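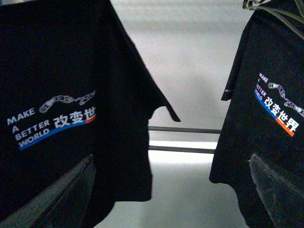

Printed T-shirts on the rail, with the gripper fingers in front of them.

How to bring a garment-handling robot into a small finishing room

Updated 7 May 2025

These notes are for supervisors at Zokcombe who are getting a robot on the hanging and sorting work. They follow what was done in the Tusberg room, where Xiuying Qiu ran the changeover and Edgardo Salazar looked after the machine.

1. Talk to the people who do the job now
Do this before anything is bolted down. Ask each person which parts of the work they would be glad to hand over and which they want to keep. In Tusberg, Lanying Su asked to keep checking the prints, as she could spot a cracked letter faster than any screen. That went into the new job sheet as a proper duty with time set against it.

2. Start with one kind of garment
Short-sleeved T-shirts are a good first choice. They are light and their shape changes little from one size to the next. Leave coats and anything with a zip until the first batch of 100 has gone through with no stops. Dark cloth needs extra care with the lights, so test it early.

3. Space the garments
Leave a clear gap between one shirt and the next, wide enough for the fingers to open. Sleeves that reach across the gap are the usual cause of a double pick. Pull them down by hand until the staff and the machine have settled in.

4. Sort out the floor around the rack
Lint builds up faster than you expect once the rack is in steady use. Put cleaning on the rota at the start and end of each shift, and name the person doing it.

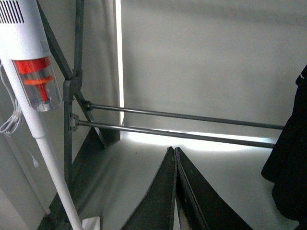 Cables should be kept off the floor and out of the arm's reach. Stop the machine before anyone goes in to clean or to straighten a garment. Waiting for a pause in its movement is not enough.

5. Change the rota, then change it again
One person can watch the rack while another folds and packs. Swap them every 3 hours at most. Watching is more tiring than it looks, and Yanling Bai reported sore eyes in the first week when she was left on it all day. Pay grades should be agreed before the swap starts. In Tusberg this was left until August and caused a good deal of bad feeling.

6. Keep a fault book
A paper one will do. Write down the time, the garment and what you did to clear it. Edgardo had 56 entries by the end of the first month, most of them slipped hangers.

Questions about rotas go to Huiling Qin on extension 1231. For spare finger pads, use the Brutmont order form.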